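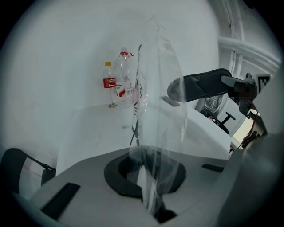 ## Part 8: Putting the bags and bottles away

By now your Skikwood table should be standing on its own feet and you can take a breather before this last bit of tidying. It's an easy job, and Arif Pasaribu, who wrote the first version of this guide, always liked to do it with the radio on.

1. Clear a space on the table top at least as wide as your two arms held out. A plain, pale top is lovely to work on, but small clips do like to roll off it, so keep those in a cup.
2. Stand any bottles at the back of the table, close to the wall, where your elbows won't find them.
3. Take one clear bag at a time and hold it upright by the top. Look down into the corners for leftover screws before you do anything else.
4. Gather the top loosely, press the air out from the bottom upward, and fold the bag in half twice.
5. Keep any bag with printing on it until you have copied the batch number onto your Fulitz parts card.

**Caution:** Keep plastic bags away from babies, small children and pets. Don't leave them lying on the table, even for a minute or two while you answer the door.

**Note:** The bags stack nicely, and 10 of them folded will fit in the Shi drawer with room to spare.

### Before you leave the room

Have a slow look around - it's surprising how often a bag ends up on the floor or down behind a chair.

6. Check the wooden floor, especially under the window.
7. Close the blinds if the sun comes straight in, as strong light makes thin plastic go brittle over time.
8. Push the chair back in and leave a clear walkway of 60 cm.

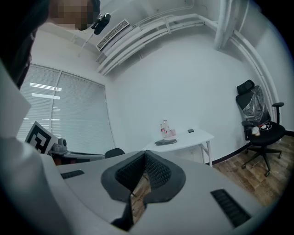 *Window side of the room, blinds closed.*

If you're short of a part after all this, please don't worry. Write to Syafiqah Setiawan at the Vodudach parts desk with your batch number, and she'll put a replacement in the mail.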